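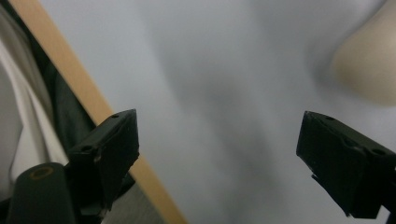
The open day at the Nositz workshop began at nine on a Saturday in August, an hour before the advertised time, when the queue in the laneway had grown long enough for Carmela Mancuso to unlock the side door. Mancuso directs public programs for the centre, which occupies a former upholstery factory and devotes most of its floor to research on the handling of soft goods. Cloth is a difficult material for automation. A carton has corners and a known size, while a sheet takes a new shape each time it is touched. Visitors to the first bench saw the problem at close quarters: a pair of blunt black fingers, their edges chipped, held open over pale, rumpled material with a strip of light-coloured wood running past it. The gap between the fingers was wide, and the soft folds behind them offered no obvious place to take hold.

The centre opened its doors to the public for the first time last year, when it received 166 visitors. This year's program was larger, with 800 free tickets issued in three sessions and a separate morning set aside for secondary schools. Almost all of the tickets were taken up within a week. Mancuso attributes the interest to the subject. "Everyone who comes through has folded a sheet," she said. "They have opinions about it before we have said a word."

Demonstrations were led by Arturo Caruso and Nives Santoro, both of the manipulation group. Caruso spoke first about hand-held grippers, which allow a person to carry out a task with the same fingers a robot will later use. The operator grips the handle, moves through the work at an ordinary pace, and a small camera records what the fingers meet along the way. The group has collected 2895 such recordings since the autumn, covering folding, smoothing, bagging and the sorting of mixed laundry. Each is reviewed before it is accepted, and those in which the cloth leaves the camera's view for too long are set aside.

Members of the public were invited to try the tool for themselves. The task was to pinch the hem of a tea towel, lift it and lay it flat. Most managed it on the second or third attempt, and several remarked on how much they missed the use of a thumb. A retired dressmaker who had travelled down by train completed it at once and was asked, with some ceremony, to do it again for the benefit of the staff.

At the far end of the hall stood Jirkero, the two-armed machine on which the group tests what it has learned. Santoro ran it through a sequence of 29 pillowcases, drawn from a tub without any particular arrangement. She made no attempt to hide the failures. On two occasions the machine closed on air, paused and returned to the tub; on another it picked up two pillowcases together and folded them as one, to applause. Santoro explained that the second error is the more troublesome, as the machine has at present no dependable way of judging thickness by sight. A tactile pad developed with the engineering firm Bremer is to be fitted before the end of the year.

The commercial case was put by Corrado Ruggiero of Marchetti, a linen service that supplies hospitals and regional hotels and has supported the centre's work from the outset. He was measured in his claims. Ironing and stacking in a large laundry have been mechanised for decades, he noted, but the separation of tangled items is still done by hand, in hot rooms, by people who are increasingly hard to recruit. Marchetti does not expect to place a machine on its own floor for several years. It has instead lent the centre worn stock, on the grounds that new linen behaves too well to be of much use in testing.

Questions from the floor were frank. One visitor asked what would become of the sorters. Ruggiero replied that the company had given an undertaking to its staff on retraining and would publish the terms – a commitment that Renzo Rinaldi, who chaired the discussion, asked him to repeat for the minutes. Others wished to know about cost, about fitted sheets, and whether the machine could match socks. Caruso said that fitted sheets had been attempted once.

The final session closed at half past four. The workshop will open again in the new year, when the tactile pad is expected to be in place, and schools may apply to the centre's public programs office for a weekday visit before then. Groups are asked to bring an item of household linen with them, preferably old and unironed.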